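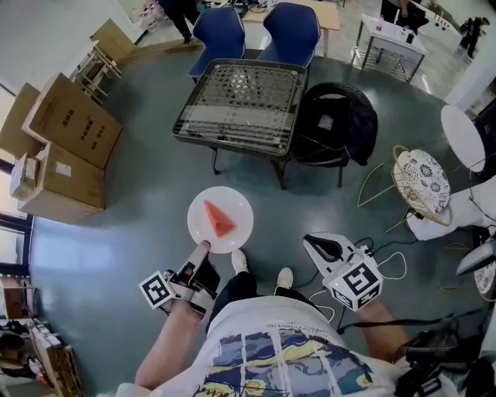 January, bench 2, started 8:40

Continuing the adhesive creep work on the Skendeck shelf brackets. Question carried over from last entry: do the bonded joints slip because the adhesive is too soft at cabinet temperature, or because the painted side was never degreased properly. Lemlem thinks the second. I had no opinion until this morning.

Setup as before. Lap joints, steel to painted steel, hung vertically in the warm cabinet with a dead weight on the lower tab. Scribe line across both halves so the slip can be read with the loupe. Cabinet at setpoint when I opened it. The logger had stopped overnight again (same fault, full memory, not cleared after the previous run). I have put a note on the lid.

12 joints in the batch. Half were wiped with solvent and left to flash off, half were bonded as received. Adhesive from the same Fleltow cartridge throughout, first squeeze discarded. Clamped between flat plates with wire spacers in the bond line. Cleiton cut the spacers and they are all from one reel.

Readings, morning: as-received joints have moved, wiped joints show no slip I can read. One as-received joint has let go completely and dropped its weight onto the cabinet floor. Failure face is clean on the painted side, with all of the adhesive left on the bare steel. That is an interface failure, and it supports Lemlem. If the adhesive were creeping in bulk I would expect a smeared layer on both faces.

Wiped a spare painted offcut with a white cloth and solvent. Gray residue on the cloth, slightly waxy. Adesuwa says the paint line uses a release aid on the hangers and it migrates along the edge of the part. Asked her for the name of the product. She will check with Elov, who do the painting.

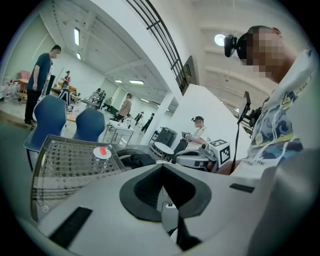

Water break test on three painted offcuts after that. Unwiped: water beads within a second or so. Wiped once: film holds in the middle, breaks at the edges. Wiped, cloth turned, wiped again: film holds everywhere. So one wipe is marginal at the edges, and the edge is where peel starts. The wiped joints in the current batch had one wipe only. They may still fail later. Leave them in.

Silvana pointed out that the bond line on the joint that let go measures thinner at one end. Checked under the loupe and she is right, the spacer had shifted toward the tab. Nearly a full wire diameter of taper across the overlap. I don't think it explains the failure, the face is too clean, but it should be recorded as a defect and that joint left out of any average.

To do:
Second batch, all double wiped, same cartridge type, new lot if Genivaldo has one on the shelf.
Tape the spacers down outside the overlap before closing the clamp.
Clear logger memory before start. Check it at noon as well.
Ask Cavalcanti whether their brackets are hung from the same edge. If they are, rotate the bond area away from it.
Weigh the dead weights again. Two of them have chipped paint and the labels are worn.

2:15. Read the wiped joints again. No change. Cabinet left running, next reading 9 in the morning.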